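Best way to sort odds and ends off the bed?
Marisol Betancur
Posted March 2025

Everything ends up on my bed, clothes and stationary and all. Got a big metal tin, want it all in there. Fold first or just shove in? Bit stuck. 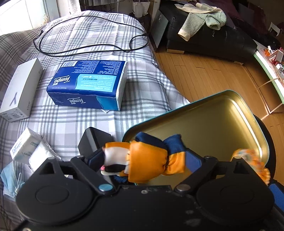
Orange and navy one, by the tin

Zineb Alaoui
Fold flat, soft stuff at the bottom. Small bits on top or you'll never find them agian. I use a Kultel divider, 12 quid, does the job.

El Ouafi
just shove it in tbh

Marisol Betancur
Ta both. Clothes bit makes sense. Still loads lying about though, tape, tissues, a box. Does tape go in with fabric or not? 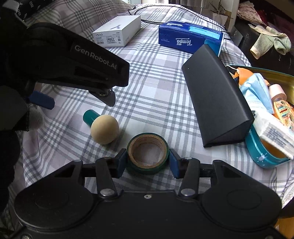 Green tape, Tempo tissues, tin on the right

Zineb Alaoui
Tape on its side, fine. Tissues I'd keep out by the bed. Cable seperate, tie it up.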